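The gripper that did not want to close

10 May 2024

Since February I have been working in the evenings on a simulation of two robot arms at one table. My cousin Sofia Vlachopoulos helps me with the log files. The project is called Sustden, and the arms must learn to pick small objects and put them into a box.

Last week I started a long test of 1,452 grasps and went to sleep. In the morning I found that 726 of them had failed. It was exactly half, and this made me suspicious, because a bad policy does not fail so regularly.

First I blamed the friction values. I changed them four times and nothing improved. Then Sofia noticed that every failed grasp belonged to the same arm. Its gripper received the command to close, the log wrote "closed", but the finger joints stayed at the open position. The arm then moved to the box very politely, carrying nothing.

The cause was a small one. When I copied the configuration from the first arm to the second, I forgot to rename the finger joint. The close command went to a joint which did not exist, and my controller, Clevby, accepted it without any warning. It reported the command, and it never read the real position back.

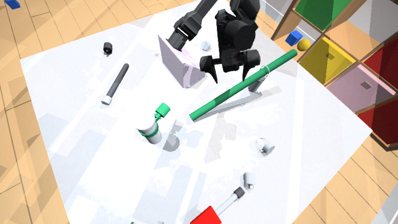 Would the same mistake be dangerous on a real robot?

It depends on what the arm is holding and who stands near it. A controller that believes its own command can drop a heavy part, or keep moving when it should stop.

Now Clevby compares the measured finger position with the commanded one, and after 15 simulation steps of disagreement it stops both arms. An unknown joint name is an error at startup. I ran the short test again and both grippers close. The long one will run tonight, and I will write the numbers in the comments.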